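밥상 차리는 로봇을 보러 갔다가 두 시간을 서 있었다

4월에 Rirel 오픈데이에 다녀왔습니다. 사실 저는 로봇에 대해 아는 게 별로 없어요. 집에 있는 로봇청소기도 문턱에 걸리면 그냥 발로 밀어주는 수준이거든요. 그런데 식탁을 차리는 팔을 공개한다는 안내문을 보고 나니 도저히 그냥 넘어갈 수가 없더라고요. 저희 집에서 저녁마다 제일 많이 싸우는 일이 바로 수저 놓기라서요!

건물 입구에서 이름표를 받는데 제 번호가 131번이었습니다. 작은 연구소라고 들었는데 줄이 복도 끝까지 가 있었어요. 앞에 선 아이 둘은 로봇이 라면도 끓이냐고 계속 묻고, 아버지는 모른다고 계속 대답하고. 그렇게 한참을 기다려서 들어간 방에서 만난 사람이 Dede Korletey 씨입니다. 시연을 맡은 엔지니어인데, 목이 거의 쉬어 있었어요.

"오전에 말을 너무 많이 했어요. 그래도 물어보세요, 저는 이 얘기 하는 거 좋아하니까요."

그래서 사양하지 않고 물었습니다. 왜 하필 상 차리기냐고요.

"처음에는 상자 쌓기를 했어요. 상자는 착해요. 모서리가 있고, 딱딱하고, 어디를 잡아도 상자예요. 그런데 팀에서 누가 점심을 먹다가 젓가락을 들고 이건 되냐고 물었어요. 다들 된다고 했죠. 그날 오후 내내 안 됐습니다." 그러고는 한참 웃더니 덧붙이더군요. "가늘고, 가볍고, 굴러가고, 두 짝이 있어야 한 벌이잖아요. 저한테는 상자 백 개보다 젓가락 한 벌이 훨씬 재미있어요."

이 프로젝트 이름이 Flotidance입니다. 무슨 뜻이냐고 물었더니 뜻은 없고, 회의에서 아무도 반대하지 않은 유일한 이름이었다고 합니다. 왼팔과 오른팔이 같이 움직이면서 매트 위에 접시와 젓가락을 놓는 연습을 하는 것이 요즘 주로 하는 일이고요. 저는 팔이 두 개면 당연히 두 배로 빠를 줄 알았는데, Korletey 씨는 고개를 저었습니다.

"둘이면 서로 눈치를 봐야 해요. 좁은 부엌에 두 사람이 들어가 있다고 생각해 보세요. 한 사람이 찬장을 열면 다른 사람은 고개를 숙여야 하잖아요. 얘네도 똑같아요. 왼쪽이 가운데로 들어오면 오른쪽은 기다리거나 돌아가야 합니다."

이 말을 듣고 나니 팔의 움직임이 다르게 보이기 시작했습니다. 남편과 제가 싱크대 앞에서 엉덩이로 서로 밀어내는 모습이 자꾸 떠올라서 혼자 좀 웃었고요. 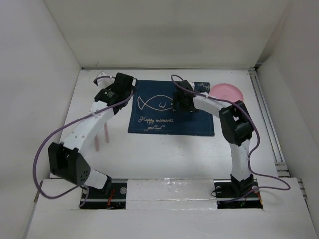

그다음에는 사람이 어떻게 가르치는지를 물어봤습니다. 저는 누군가 숫자를 잔뜩 입력하는 줄 알았거든요. 그런데 Korletey 씨 팀은 사람이 조종하면서 동작을 직접 보여주는 방식을 쓴다고 해요. 한 가지 동작을 100번씩 보여주는 게 기본이라는데, 그 얘기를 할 때 표정이 조금 아련해졌습니다.

"첫 열 번은 신나요. 서른 번쯤 되면 내가 원래 젓가락을 어떻게 놓는 사람이었는지 잊어버려요. 집에 가서 밥 먹을 때도 손목 각도를 생각하고 있고요. 아내가 그만 좀 쳐다보고 먹으라고 하더라고요."

일부러 똑같이 하지 않는 것도 요령이라고 했습니다. 접시를 조금 옮겨 놓고, 매트를 살짝 틀어 놓고, 젓가락도 매번 다른 자리에서 시작한다고요. 너무 예쁘게만 보여주면 예쁜 상황에서만 잘한다는 설명이었는데, 듣다 보니 이건 로봇 얘기인지 육아 얘기인지 헷갈렸습니다. 저희 아이도 할머니 집에서만 밥그릇을 치우거든요.

제 뒤에 서 있던 분이 그럼 언제쯤 살 수 있냐고 끼어드셨어요. (저도 묻고 싶었는데 참고 있던 질문입니다.) Korletey 씨는 이 질문을 하루 종일 받은 사람의 얼굴로 대답했습니다.

"저희는 파는 회사가 아니에요. 지금 하는 건 연구이고, 여기서 배운 걸 Gikcombe에 있는 팀에 넘깁니다. 거기서는 물건을 만드는 쪽 고민을 해요. 소음, 가격, 고양이가 올라타면 어떻게 되나, 그런 것들요."

고양이 얘기는 농담인 줄 알았는데 진지한 항목이라고 합니다. 고양이를 두 마리 키우는 사람으로서 깊이 공감했습니다.

조금 불편할 수 있는 질문도 하나 했어요. 이런 걸 보면 무섭다는 사람들도 있지 않냐고요. 잠깐 물을 마시고 나서 이렇게 말하더군요.

"있죠. 아까 어떤 할머니께서 이게 당신 며느리보다 낫겠냐고 물으셨는데, 며느님이 옆에 계셨어요. 제가 뭐라고 대답을 하겠어요. 다만 손이 떨려서 상 차리기가 힘들다는 분도 오셨거든요. 그분은 질문을 열 개도 넘게 하고 가셨어요. 저는 그 질문들을 다 적어 놨습니다. 무섭다는 얘기도 적어 놨고요."

수첩을 슬쩍 보여줬는데 글씨가 너무 작아서 하나도 못 읽었습니다.

마지막으로 같이 일하는 사람들 얘기를 물으니 갑자기 목소리가 커졌어요. 시연 순서를 짜고 방을 꾸민 건 Wasilewska 쪽 사람들이라고, 꼭 써 달라고 두 번이나 부탁했습니다. Wasilewska는 오픈데이 행사를 같이 준비한 디자인 스튜디오예요. 그래서 이렇게 씁니다. 약속 지켰어요, Korletey 씨!

나오는 길에 복도에서 아까 그 아이들을 다시 만났는데, 이번에는 로봇이 설거지도 하냐고 묻고 있더라고요. 아버지 대답은 여전히 모른다였고요. 그날 저녁 저는 수저를 놓으면서 제 손목을 좀 오래 들여다봤습니다. 다음 오픈데이는 가을이라고 하니, 가실 분들은 줄이 길다는 것만 알고 가세요. 편한 신발 신으시고요.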